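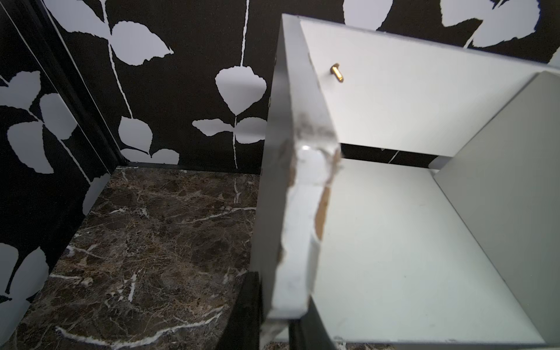

Transfer advising notebook, 2022-06-17

Worked on the intake sheet for new transfer students with Selma in the morning. We had 2,382 records in the old table. After removing the double ones we will see what is left, but I would like to stay over 2,000, otherwise the comparison with December is weak.

Problem 1: credit matching. The Predula script reads course titles only and does not look at the syllabus. So "Introduction to Statistics" from a two-year college is matched, and "Statistics for Social Work" is thrown out, even when the content is almost the same. Gopinath checked 300 of the rejected lines by hand last week. His notes are in the shared folder, second tab. Please do not sort this tab, the line numbers are used in his comments!

Problem 2: students who changed their major between admission and orientation. They appear with two advisers. Salim thinks we should keep the later one. I am not sure – the first adviser has often already signed the credit form, and then the student must ask for the signature again. I left both for now and marked them yellow.

Tried in the afternoon:
- matching by title plus number of credits. Better for math, worse for languages.
- matching by title plus department code. Stopped, the codes from the colleges are too different.
- asking Alaric for the old Staritance list of accepted courses. He has it on paper and partly in a file, he will send the file.

Talked with Milovan on the phone about the welcome letter. He wants it shorter. I agree, but the paragraph on housing deadlines must stay, last year many students wrote to us in the wrong month. He will do a new version and I will read it for mistakes (my English and his English together make one good English).

Open: who answers the Sundaram questions when Selma is on leave? Ask Salim on Monday.

Yellow lines: 2 solved today, rest waiting.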